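Inicio | Preguntas | Temas | Entrar

¿Qué sección de cable para unos focos de jardín a 12 V?

Preguntado por Ruan Hendricks en Electricidad, agosto de 2022

Buenas. Quiero poner focos LED en el camino de casa, con un transformador Cluvgate de 300 W que ya tengo. El último foco me queda lejos, al fondo, y en una prueba que hice en mayo alumbraba bastante menos que el primero. El cable era uno fino que tenía guardado. ¿Lo cambio por otro más grueso o es cosa del transformador? El electricista me pide 595 euros por todo y prefiero hacerlo yo.

2 respuestas

Yu-na Heo
Respuesta aceptada

Es caída de tensión, casi seguro. A 12 V se nota mucho más que a 230, porque para la misma potencia la corriente es bastante mayor. Mide con el polímetro en bornes del transformador y luego en el último foco, con todo encendido. Si al final pierdes más de un voltio, el cable se queda corto.

Antes de comprar, mira los restos que tengas en casa y sepáralos. Los hilos finos sueltos no sirven para esto.

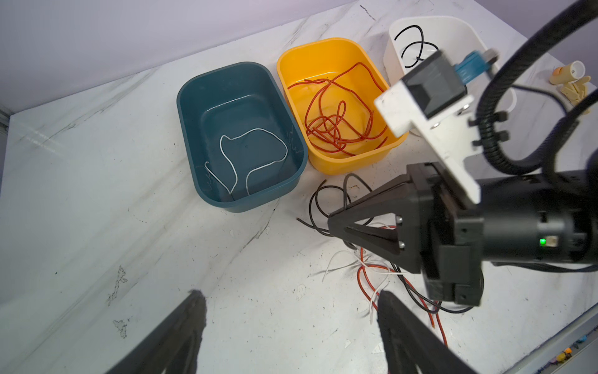
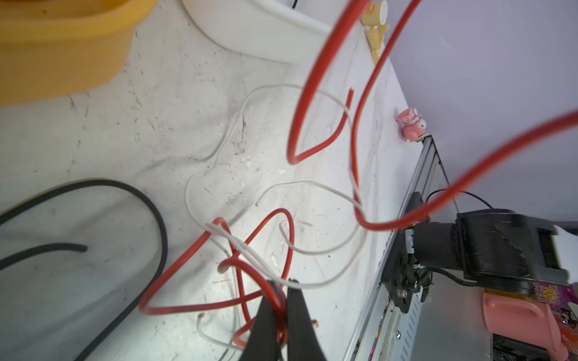 Para el tramo largo usa manguera de exterior de 2,5 mm² o de 4 si vas a añadir focos más adelante. Otra opción es poner el transformador a mitad del recorrido y sacar dos ramales, así cada uno es más corto. Los empalmes, en caja estanca o con conectores de gel; la cinta aislante enterrada dura un invierno. Yo tengo un transformador Yeom de 200 W repartido así y los focos alumbran igual.

Comprueba también que tu transformador da 12 V de continua si los focos lo piden. Muchos antiguos son de alterna y hay LED que parpadean o no encienden. Y la parte de 230 V, con diferencial y fuera del alcance del riego.

holtby_74

Yo puse focos solares y me olvidé de cables. Alumbran menos, pero para un camino me vale.

Comentario de Ruan Hendricks: Medido. 12,1 al principio y 9,8 en el último. Voy a por la de 4. Gracias a los dos.

Preguntas relacionadas
- El diferencial salta cuando llueve
- ¿Se puede enterrar manguera sin tubo?
- Programador Statero: no guarda la hora
- Focos LED que parpadean al encender

Usamos cookies propias y de terceros para mejorar el servicio. Aceptar | Configurar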